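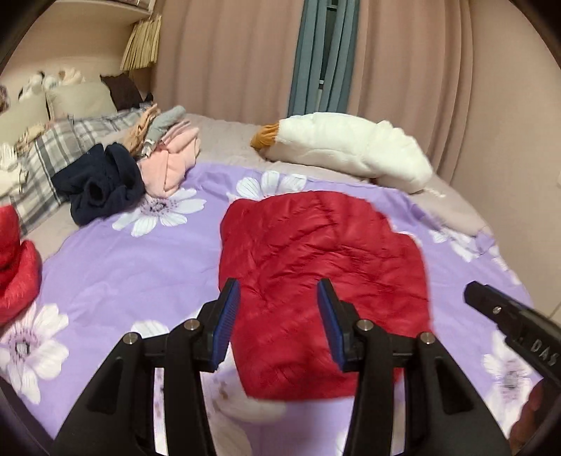 How long should your easy runs be when you are getting ready for your first trail race?

Long enough that you finish feeling you could have kept going, and no longer. For most new trail runners that means going by time on your feet and leaving distance out of it, since a mile of steep, rocky path can take twice as long as a mile of sidewalk.

Chapter 4
Learning to Climb

Ask a group of road runners what worries them about the trails and you will hear about hills before you hear about roots, snakes or getting lost. Fair enough! Hills hurt. They also happen to be the part of trail running where a beginner can improve fastest, and by the end of this chapter I hope you will be looking at the contour lines on a map with something close to greed.

We will start with walking. Yes, walking. On a steep grade a strong hiker often moves as fast as a runner and spends a good deal less energy doing it. Felista Mutiso, who coached the hill group I joined as a student, used to make us hike the whole first climb of every session with our hands on our thighs, and anyone who broke into a jog went back to the gate. I hated it for 2 weeks. Then one morning I got to the top of the ridge and found I could still talk in full sentences, and I have been a believer in the power hike ever since.

The basic position is simple. Lean from the ankles, keep your back long, and let your hands press down just above the knee as that leg takes the weight. Steps are short. Your eyes should be a few feet ahead of you, where the next good foothold is, and your breathing should settle into a rhythm with your feet (two steps in, two steps out works well for a lot of people).

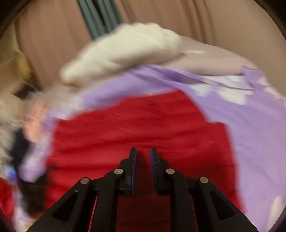 Running uphill comes next, and it looks a lot like the hiking did, with a little more bounce. Keep the steps short and quick. If your heels are dropping hard and your calves are burning, the grade is probably too steep for you to run today, so go back to hiking until it eases. Switching between the two is a skill of its own, and we practice it in Section 4.2 with the telephone-pole drill.

Our main example in this chapter is the Flekov Ridge course, which climbs 1447 feet from the start to the upper aid station. Catrin Mathias and Tihomir Stan ran it in the same September race with very different plans. Catrin hiked everything she couldn't see the top of. Tihomir ran from the gun, all the way to the false summit, where the trail dips, turns left and shows you how much is still to come. Their splits are in Table 4.1. Look at them closely before you read my comments, and try to work out where each of them was strongest.

You will also need a hill. It doesn't have to be a mountain! Anything that takes you some 5 minutes to walk up will do for the exercises, and if you live somewhere flat, a parking ramp or a long flight of stadium steps is a fine stand-in.

Before you go on, write down the following in your training log:

The steepest route you have run so far, and how much of it you walked
How your legs felt the next day
One climb near home you would love to run from bottom to top

Keep that last answer somewhere handy. We come back to it in Chapter 9.

4.1 What Your Legs Are Doing

On flat ground, your tendons store some of the energy from each landing and give it back as you push off. Going uphill, there is less of that free spring to use, and the muscles have to make up the difference.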